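Juli, Aufnahmetagebuch Greifdaten, Standort Vukthorpe

Aufbau am Vormittag, Beginn der Aufzeichnung 9:40 Uhr. Heute nur die Aufgabe Flasche, Handgreifer, keine Teleoperation. Firmware der Greiferkamera auf dem Stand von gestern belassen, Zeitversatz zwischen Bild und Fingerweite neu gemessen und in die Sitzungsdatei eingetragen. Der Abgleich mit Bravo läuft weiter über die alte Tabelle.
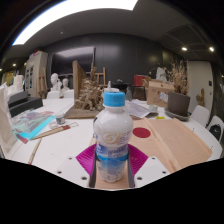 Die Fingerweite bleibt das Hauptproblem. Der Wert springt beim Schließen, sobald ein Finger früher anliegt als der andere, und der Filter von Trulton glättet das erst mit Verzögerung. Schwellwert für "gegriffen" deshalb angehoben. An der Flasche mit dem blauen Schraubdeckel liegt der Griff unten am Etikett, die Flasche steht dabei aufrecht, Deckel und Schulter bleiben über den Fingern sichtbar. Für die Posenschätzung ist das günstig. Griffe höher an der Schulter werden getrennt geführt, Kennung 4.

Bestand im Satz bis Mittag: 406 Episoden, davon 16 verworfen. Gründe fast durchgehend Trackingverlust beim schnellen Zurückziehen, einmal Speicherkarte voll. Anfahrt ab jetzt langsamer, Startpose vor jeder Episode kurz halten.

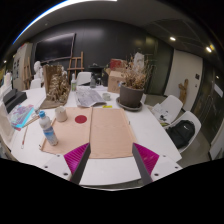
Offener Greifer vor den zwei Matten, Flasche links.

Hintergrund nicht abgeräumt. Zeitung, Trockenpflanze und Karton bleiben auf dem Tisch, das Modell soll mit Unordnung zurechtkommen. Drendier hatte im letzten Lauf gezeigt, dass die auf leerem Tisch trainierte Variante bei jedem zusätzlichen Gegenstand in der Anfahrt zögert. Offen ist, ob der rote Aufkleber auf der linken Matte als Landmarke gelernt wird - Gegenprobe mit verdecktem Aufkleber vormerken.
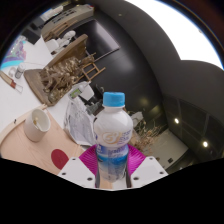 Eintrag und Aufnahmen: Datenerfassung Vukthorpe

Nachmittags Durchsicht. Becher und Flasche nah beieinander sind brauchbar, auch wenn der Becher im Bild stark verzerrt erscheint. Die überstrahlte Fläche oben rechts stört mehr. Belichtung fest einstellen und die Deckenbeleuchtung niedriger wählen, falls die Steuerung das zulässt. Entzerrung weiterhin erst beim Export, Rohdaten bleiben unverändert.

Upload gestartet 16:15 Uhr, Prüfsummen noch nicht verglichen. Für morgen: Ersatzakku laden, Schrauben an beiden Fingerplatten nachziehen, Kennung 4 auffüllen.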